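This is the README for the Miratstead Recipe Box, which is a folder of plain text files holding the home recipes of a lot of people who used to live on, or near, or within smelling distance of Ojeda Street. If you got here by searching for a particular cake, skip down to "Finding things." If you have a little time, stay and read the whole page, because it will save you some puzzlement later on (and I enjoyed writing it!).

Last big tidy-up: Apr 5, 2021

## Where the recipes came from

The first batch came out of my aunt's kitchen drawer. She kept cards, envelopes, the backs of church bulletins, one paper plate, and a spiral notebook with the front cover gone. I typed up what I could read over one winter and sent it around to the cousins, and the cousins sent it to their neighbors, and before long I was getting mail from people I'd never met telling me that the walnut bars were wrong. They were, too. I had read a 1 as a 7 and asked everyone to use seven teaspoons of baking soda. I'm still sorry.

Since then Thaís Holanda has joined in and typed up her mother's whole collection, Fadime Akgül has done the same for the savory pastries and the soups, and Lanying Long has tested more of these dishes than I have any right to ask of a person with a full-time job. Osvaldo Moura wrote the little script that builds the index. There are 80 recipes in the box right now, and 65 of them have been cooked by somebody other than the person who sent them in.

## What's in the folder

- `recipes/` has one file per recipe, named after the dish
- `untested/` is for recipes that only the sender has made so far
- `notes/` holds stories, arguments, and substitutions that got too long to sit inside a recipe
- `index.md` is made by the script, so please don't edit it by hand; your changes will vanish the next time it runs
- `measures.md` explains the old household measures (see below)

## How a recipe file is laid out

Every file starts with the same few lines:

```
title: Plum dumplings
from: Thaís Holanda
serves: 6
tested: yes
oven: none
```

After that come the ingredients, one to a line, in the order you'll need them. Then the method in ordinary sentences. I know a lot of recipe collections number their steps, and we went back and forth on it for weeks, but most of these people wrote the way they talked and I wanted to leave that alone. If the original said "until it looks like wet sand," the file says so too.

Oven temperatures are Fahrenheit. Where the card only said "hot oven" or "medium oven," we have kept those words and put the tester's number after them in square brackets, so you can tell what the cook wrote from what we worked out later. Square brackets always mean one of us is talking.

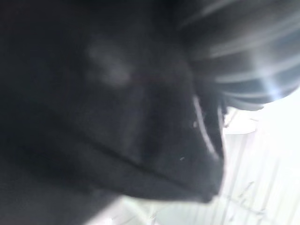 Spelling is the other thing people ask about. We fix plain slips, like "tablesoon," but the names of dishes stay exactly as the family wrote them, even when two families wrote the same dish three ways between them. The script knows about the variants. If you search for one spelling in the index you should land on all of them, and if you don't, please tell Osvaldo, who likes hearing about that sort of thing far more than you'd expect.

## About the measures

My aunt measured with a coffee cup, and so did half the street, and of course they weren't all the same coffee cup. We have written up the ones we could pin down in `measures.md`. A "small glass" in the Akgül recipes is a tea glass. A "spoon" in the Holanda recipes is a soup spoon, heaped for flour and level for sugar, and Thaís will defend that to anyone who asks.

Butter is the hard one. "A piece of butter" turns up over and over, and sometimes "a good piece." Lanying cooked the potato bread both ways and liked the good piece better, so that's the version in the file. Do as you like at home.

## Finding things

Start with `index.md`. It lists everything by title, then again by the person who sent it, then by main ingredient. The ingredient list is a bit rough at the edges. Eggs, for example, are under nearly everything, so we left them out altogether and only list dishes where the egg is the point.

The ones people write to ask for most often:

- Walnut bars (corrected)
- Hunena bread, the braided kind
- Lentil soup with dried mint
- Coconut pudding
- Pickled green tomatoes

The pickles and preserves have been copied as written and none of us is trained in canning. Please compare any of them with a current, tested canning guide before you put up jars for the shelf. For the refrigerator we've been making the green tomatoes every September, when the plants give up on turning red.

## Sending something in

Please do! Copy the layout above, put the file in `untested/`, and add a line saying who taught it to you, if anybody did. Handwriting is fine as well. Oda Blomqvist reads old script better than anyone I know and will happily take a shaky card off your hands, type it up, and mail the original back to you.

We ask that you send only what is yours or your family's to share. If it came off a package or out of a book, tell us, and we'll leave it out.

## Using the recipes

Cook from them, print them, give them to your kids. If you make copies for a bake sale or a family booklet, keep the `from:` line with each recipe. We'd like the cooks to keep their names.

## Still to do

- The Trokis Bakery rolls, where we have two cards that disagree on the second rise
- Metric amounts for everything in `recipes/` (42 done so far)
- Somebody to try the honey cake at 60 minutes and again a little shorter, and write down which one they'd serve to company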